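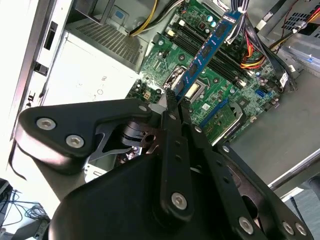
Wing-sze Fu wants to know if her club could try this with a kit arm and a group that has never programmed anything. Yes, absolutely! She left that question under our January post, along with a worry that memory sticks were too fiddly for beginners, and so many people have asked something similar that I've written the whole exercise out properly. It takes us two club evenings at Prirkham, sometimes three if the chatter gets going.

The job is simple to say: teach an arm to pick up a memory module, carry it over to an old desktop motherboard and line it up with its slot. It's a brilliant task for a club. There are tiny tolerances, there's a clear target, and everyone in the room can tell at once whether the module is straight.

What you need

An arm with a two-finger gripper, and a camera near the wrist if you can manage it
A scrap desktop PC, side panel off, mains lead removed and kept in another room
At least one dead memory module that fits the slots (check the notch!)
Anti-static strap if you hope to use the PC again
A bit of non-slip matting under the case
A notebook, a real paper one

Getting the PC ready

Lay the tower on its side with the board facing up. Push the power and drive cables back as far as they'll go, and tape them if they spring forward again. Cables are the thing that catches our fingers out most, by a long way. A loop of wire that looks well clear from your chair can be right in the path of a linkage when the wrist turns.

Open the latches at the ends of the slot by hand. We tried having the arm do it in our first year and lost a whole evening, great fun though it was. Save it for later.

Now fix the case so it can't slide. If it shifts even slightly, every position you've saved is wrong, and you'll spend ages blaming the code (we did).

Teaching the grip

Start well away from the PC. Stand the module in a holder. Ours is a block of foam with a slit in it, and Thenmozhi Subramaniam cut it with a bread knife, so don't feel you need anything clever. Bring the fingers in from above with the gripper open, stop, look from both sides, then close slowly.

Our gripper force setting runs from nought to 900, and we settled on 198. Yours will have its own scale, so begin low and creep up until the module stops swinging when you nudge it. Hold it by the plain edge of the board if you can, away from the gold contacts.

Lift, wait, put it back. Do that until it's boring! Sivaprasad Palaniappan runs his group through it until they get ten clean lifts in a row, and I've pinched the idea for mine.

Teaching the approach

Save three positions at the very least:

1. High, clear of everything, with the module held square.
2. Directly over the slot, a finger's width above it.
3. Just touching the top of the slot.

Move between one and two at whatever speed you like, within reason. Between two and three go really slowly. We drop to 58 on the speed slider for the first part and then halve it, and anyone in the room is allowed to shout stop.

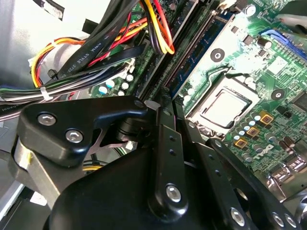
Angle matters more than anything else at this stage. The slots hardly ever run parallel to the arm's own axes, so work out the wrist turn first and lock it in before you touch the other joints. We lay a ruler along the slot, line the fingers up to the ruler by eye and save that turn under its own name. Ours is called "menon", after the team that worked it out, and it has been copied into every script since.

After that, correct one thing at a time. Left and right, then forward and back, then tilt. Write each change down. Saranya Pisharody's team skipped the notebook one week and couldn't get back to the version they'd liked, which was painful to watch.

Pressing home

For a first session I'd stop at position three and push the module in by hand. If you do let the arm press, use a board you don't mind cracking, support it from underneath, and keep a hand on the stop button. Press at one end a little, then the other, then the middle.

Things to try next

Swap operators halfway through, so the second person has to work from the first one's notes. Set a timer for 60 seconds and see how far each team gets. Turn the whole case a few degrees and ask them to recover without starting again, which always gets loud!

If you try it, please tell me how you get on. I'd especially love to hear from anyone who has got the latches working.

7 comments · 23 shares

Get new club projects by email. Enter your address to subscribe. You can unsubscribe at any time.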